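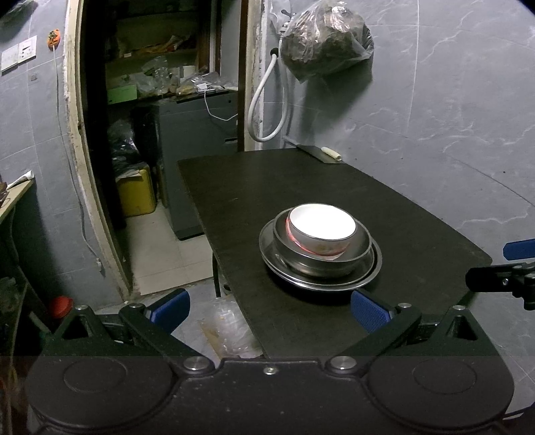
Birgit Lenz wrote in after my last putter piece to say that I always bang on about feel and never about distance control, and could I please hit something from more than six feet next time. Fair point, Birgit! So the Kirnside mallet got a proper go from long range, starting with the big sloping practice green at Cledach (a horrible thing when it's been cut that morning, and it had been).

First impressions: it's heavy. I play an old Schwerdtfeger blade that I've had since before my knees went, and swapping to this felt like putting with a garden gate. The first 2 lags went miles past. By the time I'd been round the green a few times I'd shortened my stroke and they were dying nicely by the hole, even the left-to-righters I usually leave out on the low side.

The face is firmer than I like. You get a click, quite a loud one, and on cold mornings with a hard ball it's a bit much. A softer ball sorts most of that out. The grip that comes with it is fat and slightly tacky, which I loved, though my regular partner hated it and handed the club back after one hole.

Alignment is one long white line and that's your lot. Suits me. The Vovska I tried last July had so many dots and arrows on it that I kept aiming at the wrong one.

It cost me £187, and the headcover is rubbish (the magnet gave up in the second week). I've had 37 putts with it on a bad day and holed one from over 40 feet on a good one, so make of that what you like. The Schwerdtfeger is in the garage for now. I might bring it back out for the summer greens, we'll see.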